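Paper bags or plastic for storing onions over winter?
Kitchen & Pantry > Storage and Keeping

clormont_kitchen
Posted 2025-10-18
Hello all, longtime reader and very occasional poster. We moved out to Otwood in the spring and the garden did far better than I had any right to expect, so now I have more yellow onions than two people can eat (and my husband doesn't even care for them raw). I cured them on the porch and they feel good and papery. My mother always kept hers in brown paper bags with the tops folded over, but my neighbor swears by mesh and says paper traps the damp. I'd love to hear what has worked for you before I commit the whole crop!

rootcellar_ruth
1,383 posts
Welcome out of the shadows! I'm on your mother's side. Paper bags, holes punched down the sides with an ordinary hole punch, filled only halfway, tops folded loosely and held with a clothespin. Ours go on a shelf in the back hall where it stays cool, and in a decent year we are still eating them in January. I do go through them every couple of weeks and pull any that have gone soft -- one bad one will take its friends along with it. 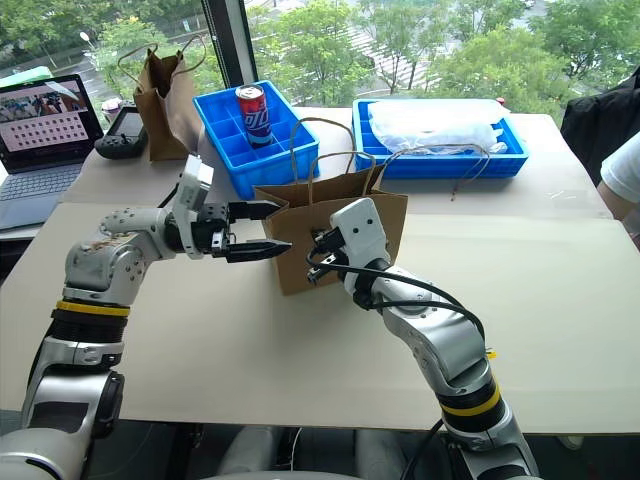

Plain brown kraft bag, the kind I mean

The grocery ones are fine too if they're sturdy. I reuse mine for 2 seasons and then they go in the compost.

macaraeg_acres
Sorry Ruth, I have to side with the neighbor. We tried paper the first year and lost a good third of the crop, and I'm sure it was the lack of air. Mesh bags hung from a nail, never looked back. You can see a bad onion right away, too, without tipping everything out on the floor.

rootcellar_ruth
Did you punch holes, though? And were they fully cured? I'm not trying to be stubborn (well, maybe a little), but I've seen plenty of onions blamed on the bag when the necks were still green.

macaraeg_acres
No holes, I'll give you that. Necks were dry as far as I remember. Our basement is on the damp side, so maybe that's the difference between us.

laster_lane
Whatever you choose, please keep them away from the potatoes! I learned that one the hard way. Braiding is lovely too if you left the tops on, and it gives you something pretty to look at while the soup is cooking.

clormont_kitchen
Thank you, everybody, this is so helpful. I cut the tops off already, so no braids this year, sadly. I think I'll do half in punched paper and half in mesh, both in the pantry, and come back in January to tell you how they did. The potatoes are moving to the other end of the house tonight.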